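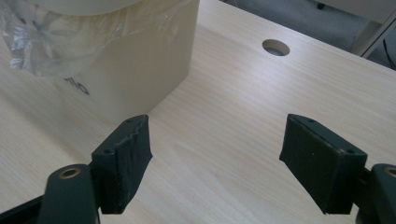 **Re: Dufour shares after the patent ruling, sell or hold?**

**tablerow_136** wrote:

Good evening to all. I hold 2,000 shares of Dufour, bought in January. Yesterday the appeal court decided against Sirkeda in the inhaler patent case, so Dufour may now sell its generic version. The share rose strongly in the morning and gave back a part of the gain before the close. I would like to hear whether you take profit at such a moment or wait for the launch date. I have read the company notice, but it says only "in due course".

**Moorhen** wrote:

Sold half at the open. Court news is the best price you will get for a while. Sirkeda can still ask for a rehearing, and people forget that.

**tablerow_136** wrote:

Thank you, Moorhen. I did not forget the rehearing, but I think it is seldom granted. My larger worry is the price of the product. If Nunditz also gets approval, there will be 2 generics in the first year and the margin will become thin.

**kestrel_lane** wrote:

Nunditz don't have a factory that passed inspection. Their last letter from the regulator was awful. I wouldn't lose sleep over them.

**Moorhen** wrote:

They don't need their own factory, they use Jerkbridge for filling. It's in the half-year report, in the notes at the back.

**kestrel_lane** wrote:

Jerkbridge fills vials. An inhaler is another thing altogether. Show me the page.

**tablerow_136** wrote:

I have looked at the notes now. The text speaks of "filling and device assembly", so I believe Moorhen is right, although it does not name the inhaler. I would not build a decision on this sentence alone.
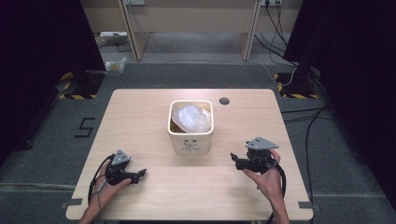 *My table, with the white pot with the face.*

**oldledger** wrote:

Nice pot. On the shares I disagree with both of you. The ruling covers one patent only. There is a second one on the dose counter, and that case has not been heard. Dufour could launch at risk, but if they lose later the damages can eat the whole profit.

**Moorhen** wrote:

The dose counter patent is weak. Dufour designed around it.

**oldledger** wrote:

So says Dufour.

**tablerow_136** wrote: 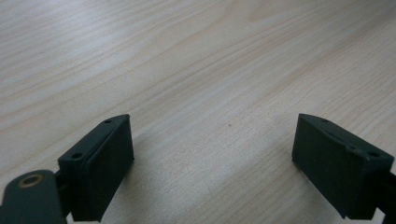 The second patent is the point I had not studied enough, and I am grateful to oldledger. I went through the court list and the case is there, without a date for the hearing. If I compare the whole story with my tabletop, the first ruling is the clean pale wood and the dose counter is the one tiny dark speck near the middle: small, but I cannot stop looking at it. I will therefore sell 500 shares and keep the rest until the hearing has a date.

**kestrel_lane** wrote:

Sensible. I'm keeping all of mine, and I still say Nunditz won't be ready.

**Moorhen** wrote:

Put a stop under the rest. It's already below where I sold.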